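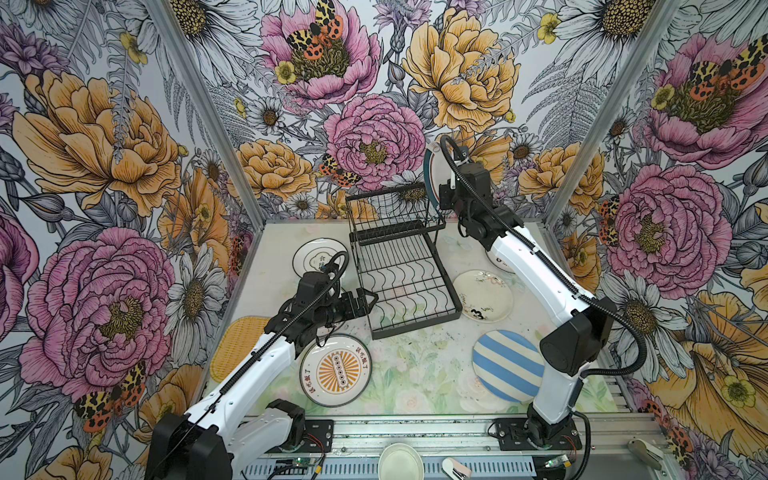
## Plates, racks and 700 demonstrations

Flendell is a small company that teaches two-armed robots to do kitchen chores. Its operators move the arms by remote control, the arms and cameras record what happens, and a model is trained on the recordings. The current job is putting plates in a wire dish rack. We spoke to the operator who runs the plate sessions. She asked to be identified by her job only.

She came to the work from a hotel kitchen and had never used a robot before. Her first task was folding towels, in a project called Lavitari, and she moved to plates in July.

"Towels forgive you," she said. "If you grab a towel in the wrong spot, you get a messy towel. If you grab a plate in the wrong spot, it swings, and then you have to decide if you want to save it or let it go and start over."

She works with a pair of hand controllers, one for each arm. When she closes her fingers, the gripper closes. There is a short lag, and she said it took her 4 days to stop noticing it. What she still notices is the lack of touch. The grippers send nothing back to her hands, so she judges the grip by eye.

"You learn what a good hold looks like. The plate stays square to the fingers when you lift. If it tips at all, I put it down and take it again."

Plates are hard for a two-fingered gripper because they lie flat and the rim sits close to the table. To go into the rack they also have to be turned up on edge. Her usual way is to take the rim with one arm, tilt the plate until it is upright, and carry it over that way. The other arm stays near the rack in case it is needed to steady something.

The company uses plates that look very different from one another. One has an orange sunburst, one has wide blue and white stripes, and another is cream with doodles on it. The walls and the table are covered in flowers too.

"My first day I thought it was a lot to look at," she said. "You stop seeing it. The engineers want the robot to stop seeing it too. A plate is a plate, whatever is painted on it or behind it."

The plate project has 2,844 recorded runs so far. She made 700 of them herself. The rest came from other operators at Flendell and from Villanueva, a partner company that runs the same task at its own site. Runs are checked before they are used, and some are thrown out.

We asked what makes a bad run. Dropping a plate is the obvious one, but she said hesitation is worse. "If I stop in midair to think, the robot learns to stop in midair. It has no idea I was thinking. So I plan the whole move before I start, and then I go at one speed."

Mistakes that get fixed are a different matter. Flendell keeps those on purpose. If a plate catches on a wire and she backs it out and tries again, the run stays in, and the model gets to see how to recover. She was told this in her second week and said it made her less nervous.

Before remote control, the team tried guiding the arms by hand, with a person holding each arm and moving it through the task. It worked for simple reaches. For plates it took 2 people, and they kept getting in each other's way – and in the way of the cameras.

The software that lines up the arm positions with the video comes from a supplier called Fosteck. She doesn't deal with it much, except when it flags a run because the two are out of step. Then the run has to be done over.

A session lasts as long as she can hold her attention, and she takes breaks between sets. Her shoulders get sore before her hands do. She now rests her elbows on a padded bar, an idea she brought up herself and that the other operators have since copied.

Has she watched the trained robot do the job? She has, several times. It was slower than she is, and it missed the slot on some tries. But it tilted the plate a little too far before lifting, then brought it back.

"That's my habit," she said. "I do that. I've been trying to quit."

The next set of runs will add bowls. She has practiced with one and says the rim is easier to take hold of, but she hasn't settled on how to turn it over.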